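机器人是怎么学会拿碗的？——一个“攒例子的人”讲给你听

你好呀！先说说我是干什么的。每次有小朋友问我这个问题，我都要挠半天头。我说“我在教机器人”，他们就会问：“那你是老师吗？你给机器人上语文课吗？”

唔，语文课倒是没上过。我每天做的事情，说白了就是攒例子。你可能攒过贴纸、攒过瓶盖、攒过好看的石头，我攒的是“拿碗的例子”“放杯子的例子”“把勺子送进抽屉的例子”。攒够了，就交给一个会学习的程序，让它自己去琢磨。

我上班的地方叫Clelteck，在一栋旧楼里，楼梯扶手特别凉。我们组用的那间大屋子叫Esfahani室。屋里有一条机械臂，我们管它叫Timard。它没有脸，没有腿，也不会说话，就是一条长长的胳膊，胳膊的末端装着一个夹爪，夹爪有两根“手指头”，能张开，能合上。它的本事就这么多。

就靠这两根手指头，它得学会拿碗。今天我就跟你聊聊，它是怎么学的。

先问你一件小事：你是怎么拿碗的？

你现在就可以去试一下（拿个塑料碗，别拿奶奶最喜欢的那个）。把碗放在桌上，拿起来，再放下。很简单对吧？你可能连一秒钟都没想，手就伸过去了。

好，现在请你用嘴巴把这件事说清楚。假装我是一个什么都不懂的机器人，你说一句，我做一句。

你说：“把手伸过去。”
我伸了。可是我往哪儿伸呢？伸多远？我一伸，撞到桌子上了，咚。

你说：“往碗那边伸！”
好，我往碗那边伸。可是我撞到碗了，碗被我推着往前跑。

你说：“哎呀，要在碗边上停住！”
我停住了。手指头是合着的，怎么捏呢？

你说：“先张开！再捏住碗边！”
我张开，捏了，捏得太轻，一提，碗从手指头中间滑走了。

你说：“用点力！”
嘎吱。

我和一个班的小朋友玩过这个游戏，大家笑得东倒西歪，不过笑完了都觉得挺难的。你的手会拿碗，可是你的嘴巴不会讲。很多本领都是这样：骑自行车、吹口哨、系鞋带，你会做，可是要一句一句讲明白，真的好难好难。

以前的办法：写一大堆规定

很久以来，人们让机器干活，就是写规定。规定写得又细又长，比如：胳膊先往左移多少，再往下降多少，手指合上，往上抬，往右转，放下。

这个办法在有些工厂里特别好用。为什么呢？因为那里的东西总在同一个位置，一模一样的零件，一模一样的姿势，一个接一个地送过来。机器闭着眼睛（它本来也没有眼皮）就能做对。

可是你家厨房是什么样子的？昨天碗在水池旁边，今天碗在桌角，明天碗里还剩半个饺子。有时候碗是正着放的，有时候扣着放，有时候三个碗摞在一起，最下面那个还有点歪。你要是给每一种情况都写一条规定，从早写到晚，写到胡子都长出来了，第二天早上还会冒出一种你没写过的情况。

我刚来的时候就干过这种傻事。我写了一条规定：“看见圆圆的白东西，那就是碗。”我觉得自己可聪明了！然后同事在桌上放了一个盘子。圆的，白的。Timard高高兴兴地（好吧，它不会高兴，是我替它高兴）伸手就去捏盘子，按照拿碗的高度捏下去，捏了一把空气。

我又加了一条：“要深一点的才是碗。”同事又放了一个方形的碗。这下它连看都不看了，因为它不是圆的呀。

我就再加，再加，再加。规定越来越长，长到我自己都看不懂了，有两条还互相打架，一条说往左，一条说往右，Timard就在半空中抖来抖去，像在跳舞。

后来的办法：看例子

那换个办法吧。你小时候学认狗，有没有人给你背过规定？“狗，四条腿，有毛，有尾巴，会叫……”没有吧！多半是大人抱着你，在路上指着一只说：“狗狗！”又指着另一只说：“狗狗！”大的，小的，卷毛的，短腿的，穿衣服的。看多了，有一天你自己指着一只从来没见过的狗说：“狗狗！”（也有可能指着一只羊说狗狗，那也没关系，大人会告诉你，那是羊。）

会学习的程序也可以这样学。我们给它看很多很多例子，它在里面找规律。找到的规律我们常常讲不出来，它也讲不出来，反正就藏在一大堆数字里头。等再碰到一个新的碗，它就拿这些规律去猜：“嗯，像这种样子，手应该往那边走一点点。”

你注意到了吗，我说的是“猜”。它每时每刻都在猜下一小步怎么走。走完一小步，再看一眼，再猜下一小步。一秒钟里要猜好多次，连起来就成了一个动作。例子看得越多、越杂，猜得就越准。

那么，一个“例子”长什么样？

说到这里你可能会想，例子嘛，就是照片咯？

认狗的话，一张照片加一个词就够了。照片是“看到什么”，词是“它叫什么”。可是拿碗这件事，光有照片可不行，因为拿碗是一个动作，有开头，有中间，有结尾。

所以我们的每个例子更像一本翻页的小书。你玩过那种吗？在本子的角上画小人，每页画得差一点点，手指一拨，小人就跑起来了。我们的“小书”，每一页上都记着两样东西。

一样是“这时候看到了什么”，就是摄像头看见的画面，还有胳膊现在弯成什么样、手指张得多大。

另一样是“这时候做了什么”，就是胳膊接下来往哪边动、手指要张还是要合。

看到什么，做了什么。看到什么，做了什么。一页一页翻过去，从胳膊开始动，一直到碗稳稳地放好。翻完这一本，就是一个完整的例子。我们平时叫它“一条”。“你今天录了几条？”“这条不行，重来！”我们办公室里整天都是这样的话，外面的人听见了还以为我们在钓鱼。

程序学的时候，就是把“看到什么”遮在左边，把“做了什么”藏在右边，让它先猜一猜右边写了什么，再翻开来对答案。猜得差得远，就把脑袋里的数字改一改；差得近，就少改一点。然后再猜，再对，再改。它要做很多很多遍，比你背乘法表的遍数多多了，好在它不会哭鼻子。

例子从哪里来？得有人去做！

总得有人先把碗拿起来，才会有“拿碗的例子”呀。这个人就是我，还有我的同事们。

我们怎么做呢？你见过提线木偶吗？人在上面动一动手，木偶就在下面动一动手。我们也有一个差不多的东西，是一个可以握在手里的小手柄。我的手往前，Timard就往前；我的手腕转一转，它也转一转；我捏一下扳机，它的手指就合上。我在这边动，电脑在旁边悄悄地记：现在看到什么，现在做了什么，现在看到什么，现在做了什么。

听起来像打游戏对不对？刚开始真的很像！我第一天玩得可开心了，下班都不想走。可是当你把同一个碗从左边拿到右边、又从右边拿到左边，拿了整整一个上午以后，嗯……你就会特别想吃午饭。

而且它比看上去难多了。我用自己的手拿碗，手指头一碰到碗，我就“知道”了，凉凉的，滑滑的，捏紧了没有，心里有数。可是用手柄的时候，我什么都摸不到，只能靠眼睛看。手指离碗边还差多远？碰到了吗？捏住了吗？我第一次录的时候，伸着脖子，眯着眼睛，舌头都伸出来了（同事说的，我不承认），结果夹爪在碗的前面捏了三次空气。

练了好几个星期，我才变得像样一点。现在一口气录12条，中间可以不停下来。录完要站起来甩甩手，喝口水，看看窗外那棵歪脖子树，然后接着来。

搞砸了怎么办？

当然会搞砸！碗滑了，碰倒了旁边的东西，放歪了，或者我打了个喷嚏，胳膊跟着一哆嗦。

这种条子要怎么处理，我们组里吵过架。有人说，全扔掉，只留漂亮的。你想啊，程序是照着例子学的，你做什么它就学什么。要是我每次拿碗之前都习惯性地晃两下，它也会学着晃两下，它哪里知道这两下没有用？所以乱七八糟的例子混进去，它就学得乱七八糟。

这话有道理。有一阵子Timard拿杯子之前总要停一停，像在发呆。我们查来查去，查了两天，最后发现是我！我录的时候，每次都要停下来想一想从哪边下手。它把我的发呆也学走了。唉，脸红。

可是另一个同事说，有一种“搞砸”要留下来，就是搞砸以后又救回来的。比方说夹爪偏了一点，没对准碗边，我发现了，往回退一点，重新对准，再捏住。这样的例子很宝贵！因为机器人自己干活的时候，早晚会偏一点点。它要是只见过一路顺顺当当的例子，一旦偏了，就傻眼了，眼前的样子它从来没见过，越走越偏，最后不知道跑到哪里去。见过“偏了怎么回来”，它才有办法回来。

所以现在我们是这样分的：做成了的，放一堆；偏了又救回来的，也放一堆，还做个记号；彻底失败的，另外放一堆，不给它照着学，但也舍不得扔，以后可以教它认一认“这样就算没做成”。

例子要杂，越杂越好

好，现在我来考考你。假如我录了好多好多条拿碗的例子，可是每一条都用同一个红碗，放在同一张桌子的同一个地方，开着同一盏灯。你觉得机器人学会了什么？

你可能会说，学会了拿红碗！

说不定它学会的是：“不管看到什么，都往那个地方伸手，然后捏一下。”它可能根本没看碗。反正每次往那儿一捏都对嘛。它会偷懒的，比你想的还会偷懒。你把碗往旁边挪一个手掌的宽度，它照样去捏原来的地方，捏到空气还往上抬，抬得有模有样。

我亲眼见过更好玩的。有一次我们录的时候，桌上总有一个黄色的小夹子，一直没人收走。后来小夹子被拿走了，机器人突然就不会干活了。我们挠破头皮才想明白，它一直是看着小夹子来认路的，小夹子就是它的路标！

所以攒例子有个大讲究：要换。换碗，圆的方的深的浅的。换位置，靠里一点，靠外一点，歪一点。换桌子，换灯光，早上录一些，傍晚也录一些。旁边摆的东西也要换，今天摆个橙子，明天摆一盒茶叶，后天什么都不摆。什么东西都在变，只有“手要跟着碗走”这件事没有变，程序没有懒可偷，就只好老老实实地去看碗了。

换人也很重要。我喜欢从左边下手，同事喜欢从右边下手；我动作慢，他动作快。要是只有我一个人录，它就只会我这一种拿法。不过也不能太乱，要是两个人在一模一样的情况下，一个往左一个往右，程序可能就取个中间，直直地撞到碗上去。这个问题挺头疼的，我们还在想办法，等我想明白了再告诉你。

贴标签：没人抢着干的活

录完了就完了吗？没有没有。每一条录好以后，要有人看一遍，给它写上几句话，这叫贴标签。

要写：这一条做的是什么？“把碗从桌边挪到中间。”从哪里开始的？到哪里结束的？做成了没有？中间有没有奇怪的事？

你可能觉得这有什么难的，看一眼不就行了。那我问你：碗放下了，可是有一点点压在垫子边上，算不算放在垫子上？杯子放好了，可是晃了两下才站稳，算不算成功？抽屉关上了，还留着一条缝，算不算关上？

我们几个人拿同一条录像来贴，居然贴得不一样！我说成功，他说不成功，谁也不服谁。后来只好坐下来，定了一张小纸条，上面写清楚：碗底要整个在垫子里才算；抽屉缝里插不进一张卡片才算。定好以后贴在墙上，谁拿不准就抬头看一眼。

贴标签挺磨人的，我喜欢一边嚼薄荷糖一边贴。贴错一条，程序就多学一条错的，所以贴完以后还要换个人再抽着检查。我最多的一次，一天贴了198条，晚上闭上眼睛，眼皮里面全是碗。

胳膊会累吗？碗会碎吗？

胳膊倒是不会累，可是会发热，要休息。人会累。碗会碎，尤其是瓷的。我们一开始用的是瓷碗，后来柜子里越来越空，扫把倒是用得越来越勤快，于是换了一批塑料的。

可是，机器人以后要是到别人家里干活，人家家里有瓷碗呀，有玻璃杯呀，还有鸡蛋！鸡蛋多难拿啊，又圆又滑，还会滚。你总不能为了让它练习，每天打碎一大筐吧（那我们得天天吃炒蛋）。

还有一件事也麻烦，就是时间。真的胳膊一次只能做一件事。录一条，把东西摆回去，再录一条，再摆回去。摆东西花的时间，比录的时间还长。一条胳膊忙一天，也就攒那么一小摞。

怎么办呢？我们就在电脑里造厨房！

电脑里的厨房

你玩过那种可以盖房子、摆家具的游戏吧？差不多就是那个意思。我们用的程序叫Skedurel，里面可以放台面，放地板，放柜子，放碗，也可以放一个机器人，长着夹爪。全都是电脑画出来的、算出来的，伸手摸不到。

这种地方叫“仿真”，就是“仿照真的”。在里面，碗要是从台子上掉下去，电脑会算出它怎么往下落、怎么翻跟头。捏得太松，会滑。撞一下，会动。重力啦，摩擦啦，都是用数学算的。掉了怎么办？点一下“重来”，所有东西刷的一下全回到原来的地方。不用扫把！我第一次用的时候，故意把一个碗推下去好多次，就为了看它刷的一下回来。

在电脑里录例子，办法和外面差不多。有时候还是我握着手柄，控制电脑里的夹爪；有时候是让一段小程序先做，它知道碗的准确位置（电脑里的东西，位置都记着呢），由它去做动作，做成了的就留下来。

最棒的地方是可以换着花样来。在外面换一张大理石台面，得请人来搬，累得够呛；在电脑里，点一下就换好了。木头的、石头的，亮的、暗的，碗放在中间，或者放得离台子边很近很近，随便你。旁边要摆什么也都随便你，盒子啦，鸡蛋啦，都可以。
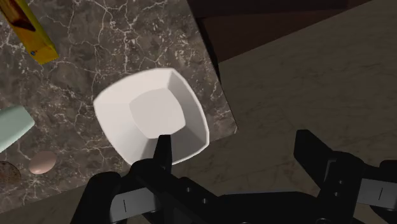 而且电脑里可以同时开好多个厨房，一个厨房里一个夹爪，大家一起练，谁也不碍着谁。我睡觉的时候它们也在录。有一回早上我端着豆浆进门，一看，一个晚上攒了将近600条！要是用Timard一条一条地录，我的豆浆早就凉成冰了。

哦对了，说到放在台子边上的碗，我想多讲两句，因为这种位置特别有意思。

碗在台子正中间的时候，你从哪边来都行，碰歪一点也没事，它还在台子上。可是碗靠着边，就要小心了。你要是从里往外推，哪怕只推一点点，它就有可能掉下去。两根手指头要分别站在碗壁的两边，有一根也许就得伸到台子外面去，下面是空的。摄像头看过去，一半是台面，一半是地板，颜色也不一样，花纹也不一样，程序要分得清哪里是能放东西的地方，哪里不是。

还有石头的花纹。白色的细纹爬来爬去，旁边再来个白碗，程序有时候会看花眼，以为花纹也是碗边。你别笑它，你在一张花花的床单上找过白袜子吗？我找过，找了十分钟。

所以这种难一点的摆法，我们会特意多录一些。容易的例子人人爱录，又快又顺手，可是机器人出错，偏偏总是在难的地方。

电脑里的厨房，也有骗人的时候

听到这里你可能要说：那干脆全在电脑里练好了呀，还要Timard干什么？

我一开始也是这么想的！结果呢，程序在电脑里学得可好了，拿碗放碗，又稳又快。我们兴冲冲地把它搬到真的Timard身上，它伸出手，捏住碗，一提……碗转了半圈，掉了。

为什么呀？因为电脑里的碗和真的碗，总有一点点不一样。真的碗可能有点油。真的手指头用久了，上面的胶皮会磨光。真的灯会在碗上照出一个亮斑，人从旁边走过去，影子会晃。真的胳膊接到命令以后，要慢那么一丁点儿才动。这些小小的不一样，你和我根本不会放在心上，可是程序没见过，就会手忙脚乱。

这就像你在家里的软地毯上学会了翻跟头，到了学校的垫子上一翻，怎么感觉怪怪的？

对付这个，我们有几招。有一招是在电脑里故意捣乱：今天让碗重一点，明天让它轻一点；今天滑一点，明天涩一点；灯忽明忽暗；摄像头的位置也挪那么一小点。程序见惯了各种捣乱，等到了真的世界，就会觉得“哦，又是一种捣乱”，不那么慌了。

另一招更简单，两种例子混着吃。电脑里的例子多，像米饭；真的例子少，可是很有营养，像菜。光吃饭不行，光吃菜又不够。一碗饭要配几口菜才最好，我们到现在还在试，每次试出来都不太一样。

练习册不能当考卷

学完了，要考试。机器人也要考试，你听了是不是心里舒服一点？

考试有个规矩：考的东西，练习的时候不能见过。道理你肯定懂，要是老师把考卷提前发给你，答案也写在上面，你考一百分，那能说明你学会了吗？说不定你只是把答案背下来了。

所以我们会先拿出一些碗，锁在柜子里，录例子的时候谁也不许用。柜子上贴着一张条：“考试用，别动。”电脑里也一样，有几个厨房是专门留着考试的。

上一次考试，我们让Timard拿了198次碗，都是它没见过的，摆的地方也是抽签决定的。你猜拿成功了多少次？

99次。

正好一半！我当时嘴巴张得老大。一半呀，就跟扔硬币似的。我同事倒是很高兴，因为再上一次考试比这还糟糕。我们把没拿成的录像一条一条翻出来看，看它们是怎么错的。有些是碗太深，手指头伸得不够下去。有些是光太亮，碗边看不清楚。还有好多次，都是碗放得太靠边，它不敢去，在旁边转来转去，转到时间用完。

看完我们就知道接下来要攒什么例子了：深碗，亮光，靠边。机器人错在哪里，就告诉我们缺哪里的例子。跟你的错题本是一回事儿。

有些例子，我们不能随便拿

还有一件事，我觉得也该跟你讲讲。

要是想让例子特别多、特别杂，最好的办法是到好多好多人家里去录，对不对？每家厨房都不一样，太棒啦！可是别人的厨房是别人的。冰箱上可能贴着全家的照片，墙上可能挂着写了电话号码的纸条，你可能正穿着睡衣走过去。没有人愿意稀里糊涂地被录进去。

所以要去别人家里录，一定要先问，先讲清楚录什么、拿去做什么、谁会看到，人家点头了才行。人家后来不愿意了，就要把录的东西删掉。桌上的信封、照片，录之前要收好；万一录到了人脸，要遮起来。

网上的视频也一样，看得见不等于可以随便拿走。你画的画贴在教室墙上，大家都看得到，可要是有人问都不问就揭下来带回家，你会生气的吧？

在家里也能玩的“攒例子”游戏

讲了这么多，手痒不痒？有个游戏你可以和家里人玩，不需要机器人，也不需要电脑。

找一个人来当“学习的机器”，另一个人当“攒例子的人”，就是我这个角色啦。再找一些不怕摔的小东西：袜子、积木、塑料杯、橡皮，什么都行。

攒例子的人先在心里想好一条秘密规矩，比如“软的东西放左边，硬的东西放右边”。千万别说出来！然后开始做例子：拿起一只袜子，放左边；拿起一块积木，放右边。做几个以后，让“机器”来猜，下一个该放哪边。

你会发现特别好玩的事情。要是你拿的软东西碰巧都是蓝色的，“机器”就可能以为规矩是“蓝色放左边”！这时候你不许解释，只能再给例子：找一个蓝色的硬东西，放右边。“机器”就会“啊？”一声，把刚才想的推翻，重新想。

然后换着来，你当“机器”。你会觉得，当机器也不容易呢，给的例子不好，怎么猜都猜不着，干着急。

玩熟了可以来难一点的：让“机器”闭上一只眼睛，只许用两根手指头去捏东西。闭上一只眼睛以后，远近就不太好判断了，你会跟我第一天一样，对着空气捏来捏去。

大家常常问我的几件事

有小朋友问我，机器人看了那么多例子，会不会烦？不会的。它没有“烦”这个东西。它也不知道自己在拿碗，不知道碗是用来喝汤的，更不知道汤好不好喝。它只是在算，看到这个样子，手该往哪边走。

也有小朋友问，那它学会以后，是不是什么都会拿了？这个嘛，还早得很。学会了拿碗，换成拿一片湿湿的海带，它还是会傻掉。你就不一样，你从来没拿过海带，第一次也能捞起来，顶多“咦”一声。你的脑袋和手比Timard厉害多了，这句话我是认真的。

还有人问，攒例子的工作要攒到什么时候？我也不知道！每次觉得够了，一考试，又发现缺了一大块。先是缺深碗，后来缺透明的杯子（摄像头最讨厌透明的杯子了，看过去就像什么都没有），再后来缺那种带把手的小锅，把手朝哪个方向都有讲究。

最近，我们在攒“叠在一起的碗”。两个碗摞着，要把上面那个拿起来，下面那个不许动。我录了一上午，十次有好几次把两个一起提了起来，提到一半，下面那个“啪嗒”掉下来，骨碌碌滚到椅子底下，我就得趴在地上去够它。下午再接着录，我打算把手腕放低一点试试看。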